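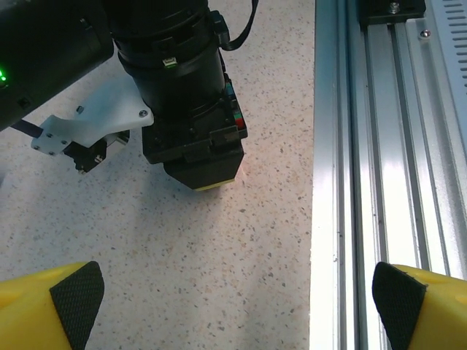 Recording wiping and handover examples on a two-arm bench

This guide covers how we record demonstrations for a two-arm cell, from setting up the bench to handing over a folder that someone can train on. It assumes the arms already move, the cameras already stream, and you have a way of driving both arms by hand, whether with leader arms or a pair of hand controllers. We use leader arms. The steps are much the same either way.

The task used throughout is a simple one: the left arm picks up a folded cloth, passes it to the right arm, and the right arm wipes a marked patch of worktop. It has a grasp, a handover and a stretch of steady contact, so it shows up most of the mistakes you can make while recording.

Before you start

You will need:

- two arms, each with a camera at the wrist
- one fixed camera looking down at the whole bench
- leader arms or controllers for both sides
- a foot pedal or a spare keyboard for starting and stopping episodes
- 4 cloths of different colours
- masking tape and a soft pencil
- at least twice the disk space you think you need

We record with Plomska, our own logging tool, and the menu names below are from that. Any logger will do if it stamps every camera frame and every joint reading from the same clock.

1. Fix everything that should not move

Go round the bench with a hex key before the first session. Check the arm bases, the rail bolts, the camera brackets and the finger pads. A wrist camera that turns by a few degrees halfway through a set will spoil the second half, and you may not spot it until the trained policy starts reaching to one side.

Draw a pencil line across each bracket and on to the part it is fixed to. At the start of every session, look at the lines. If one has shifted, put it back, tighten it and write it in the session notes.

Tie down the cables with both arms at full stretch. A cable that is tidy at the home position can pull tight or drop in front of the lens when the wrist rolls over.

2. Check what the wrist cameras can see

Open the live view for each wrist camera and move the arm slowly through the whole task. Both fingertips should stay in view all the time. In our cell each wrist camera also sees the opposite gripper whenever the two arms work close together. Leave that alone. The handover depends on it, and cropping it out made our results worse.

Set exposure and white balance by hand and lock them. Automatic exposure will jump each time a dark gripper comes near the lens, and the worktop will go from grey to white and back again. A bare metal rail gives bright patches under overhead lighting. If the patches are so bright that the pads disappear against them, lower the exposure a little or move the lamp. Then leave the lamp there for the rest of the session.

Do a short test recording and play it back at full size. The small preview hides blur.

3. Set the home position

Both arms should begin each episode from nearly the same place. Save a home pose with the grippers open and clear of the worktop, and send both arms to it between episodes.

Do not make it exact. If every episode starts from an identical pose, the policy has no idea what to do when it finds itself slightly off. Plomska has a setting called "start spread" that adds a small random offset to each joint. Ours is set to 2 degrees. If your tool has nothing like it, nudge the leader arms by hand before pressing the pedal.

4. Write down what counts as a finished episode

Do this before anyone records. Ours reads:

The cloth starts anywhere inside the taped area on the left. It ends flat on the worktop on the right, with the right gripper open and lifted clear. The marked patch has been wiped from one end to the other at least once. Neither gripper has dropped the cloth during the handover.

Anything else is a failed episode. Keep the failures in a separate folder with a one-word label such as "dropped", "missed" or "collision". They are handy later for testing, but they should not be mixed with the good ones by accident.

5. Plan the variation

Make a sheet with one row per batch. Each row says which cloth to use, where in the taped area to put it, which way round it lies, and whether the worktop is clear or has a few other things on it. Follow the sheet. When people choose positions by feel they tend to use the middle over and over.

We record in batches of 8, then change one thing. A full set for this task came to 293 good episodes, which was more than enough for the pick and only just enough for the handover. If we did it again we would record extra episodes that start with the cloth already held by the left arm, and so spend more of the time on the hard part.

Change the cloth as well as its position. Our first policy, trained on a single blue cloth, went for a blue pen lid that had been left on the bench.

6. Record

For each episode:

a. Place the cloth as the sheet says and take your hands out of view.
b. Send both arms home.
c. Press the pedal and wait for the tone.
d. Do the task at an even speed.
e. Hold still for one second at the end.
f. Press the pedal again and mark the episode good or failed.

Some points on driving the arms well:

Move smoothly, and do not stop to think in mid-air. Long pauses get learned, and the policy will then hang in the same spot for no reason. If you lose your place, mark the episode as failed and start again.

In the handover, let the right gripper close fully before the left one opens. Leave a clear gap between the two actions, about half a second. When they overlap, some episodes will show the left opening first, and the policy will pick up both habits.

When wiping, press down only as far as you need to. Leader arms give little or no feel for force, so it is easy to drive the follower into the worktop. Watch the motor current on the screen for the first few episodes until you know what a light touch looks like.

Use information the cameras also have. If you are looking over the top of the arms to find the cloth, you are using a view the policy will never get. We sit operators behind a low screen and have them work from the camera feeds for at least part of each session. It is slower to start with.

If you fumble the grasp and then recover cleanly, keep the episode. A modest number of recoveries helps a lot. If the recovery takes three or four tries, throw it out.

7. Take breaks

Driving two arms is tiring, and the quality drops before you feel it. We stop after 53 minutes at the most, which is the length of our longest session without a clear rise in failed episodes. Swap operators if you can. Put an operator code in the metadata so that you can compare styles later on. Two people will wipe the same patch quite differently, and it is useful to be able to train on one of them alone.

8. Check the data the same day

Do not leave this to the end of the week. After each session:

- Play back the first, middle and last episode from all cameras.
- Plot the joint positions for every episode on top of each other. Odd ones stand out straight away.
- Look for dropped frames. We reject any episode with a gap longer than 100 milliseconds.
- Check that commanded and measured gripper positions agree. If the measured value lags more as the session goes on, let the motors cool.
- Compare the first and last wrist camera images at the home pose. They should line up apart from the small start offset.

If the clocks have drifted between cameras, the usual sign is a gripper that seems to close on the cloth a little before or after the joint trace says it did. Restart the logger and record the batch again. Shifting the timestamps afterwards has never gone well for us.

9. Name and store the files

Use one folder per session, with the task name, bench name and session number. Our two benches are called Futen and Aretti, so a folder might be wipe_futen_014. Inside it go the episodes, the batch sheet, the calibration files and a plain text file of notes. Put anything unusual in the notes: a replaced pad, a new lamp, a different cloth.

Copy the folder to a second disk before you delete anything from the recording machine.

10. Train something early

Do not wait for the full set. Train a rough policy after the first few batches and run it on the bench with a hand on the stop button. It will fail, but where it fails tells you what to record next. Ours could pick the cloth up quite early on but let go of it in the air, so the following sessions were nearly all handovers.

Common problems

The policy hovers over the cloth and never goes down. Look for pauses at that height in your recordings. Trim them, or record that part again without stopping.

It works in the morning and fails in the afternoon. Check for daylight on the worktop. Fit a blind, or record at several times of day.

One arm moves well and the other shakes. Check that the joint readings for both arms are logged at the same rate.

The wipe drifts to one side. Look at the pencil lines on the camera brackets first.

Last updated 20th October

Related guides

Calibrating a wrist camera with a printed board
Replacing worn finger pads
Setting up leader arms on the Benítez frame
Plomska: batch sheets and operator codes
Trimming pauses from recorded episodes
Cable routing for two-arm benches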